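The round table is coming back to Landmont. In January I visited seven cafés on the main street, and in most of them the square tables had gone.

A round table takes more floor than people expect, but it gives no one the bad corner. Families who eat at one told me they stay longer and speak more with the grandparents. I grew up with a long table, where my place was always beside the door, and I still feel the cold on my back when I think of it.

At Brirkthorpe the workshop sells a small model for 320 dollars. It seats two with comfort and four with patience. The grain and the dark spots stay visible, as many buyers now ask for this.

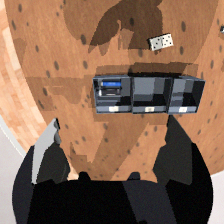
## Before you buy

Measure the room first. A top of 48 inches needs free space on every side for the chairs.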